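I own two copies of the same symphony and I only ever play one of them. Both are Górecki's Third, the slow sad one that half the people who say they don't like classical music turn out to have on a shelf somewhere. One copy I bought because I loved it. The other came in a box from a neighbor who was moving, and it's probably the better recording (cleaner, better strings, the low stuff at the start is so much easier to hear) and I can't stand it. It comes in at a different speed. The singer breathes in the wrong places. By which I mean she breathes in places where my singer doesn't.

I've been thinking about that a lot, because I've been reading people complain about rerecordings again. You know the argument. A band gets older, goes back into the studio, cuts the old songs over, and everybody lines up to say the new ones are soulless. And I'm usually right there in the line! I have very strong opinions about drum sounds for somebody who can't play the drums.

The thing that got me going was Lameck, a band I followed around like a puppy when I was 19. They had one record that mattered, Julletitz, which sold mostly off a card table at the back of the room. 400 copies the first time out, numbered by hand in ballpoint. Mine is 14, and yes, I bring it up at parties. Last year they put out a new version of the whole album, same songs, same order, and I hated it before I'd heard a note.

Then I heard it in a friend's car without knowing what it was. I thought, hey, somebody's covering Lameck, and they're pretty good. The second song has this guitar part that on my old copy sounds like it's coming through a wall, and now I could hear there were 2 guitars in there. Two! I'd been singing along to one of them for years and never noticed it had company.

So I was charmed for the length of one car ride, and then I found out it was the band, and I went right back to being mad. That's not a flattering thing to say about myself. The same sounds went from a nice cover to a betrayal in the time it took to read a dashboard.
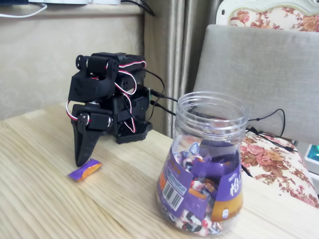 So should bands just leave the old records alone? I don't think they should, as long as the old one stays where people can find it.

That last part is where I dig in. When Julletitz came out again, the original vanished from Wikum, the little streaming site where most of us had been listening to it. No note, no warning, it was just the new one sitting there with the old cover. That bothers me a lot more than any drum sound. I have my vinyl, fine, but some kid who hears about that album on a Monday and goes looking is going to find the polished one and think that's what we were all yelling about. It's a good record. It isn't what we were yelling about.

I get why they do it. A new recording can mean the band owns it, and if I'd signed whatever you sign when you're 22 and hungry, I'd want my songs back too. And voices change. The singer can't hit the top of the chorus on the closing track anymore, so she sings around it, lower, kind of talking the last line. First time through I thought that was sad. I've played it quite a bit since (okay, a lot) and I think I like it better than the shout. She sounds like she's read the lyrics over and has some questions.

Classical people have it easy here. They expect a hundred versions, they fight about them for fun, and it doesn't occur to anyone to take the old ones off the shelf to make room. I'd love for rock fans to borrow a little of that. Let there be a young Julletitz and an old one, and let me be a snob about which I prefer.

Meanwhile I gave my neighbor's Górecki another try this week, on good headphones with the lights off, and made it all the way to the second movement. She still breathes in the wrong places.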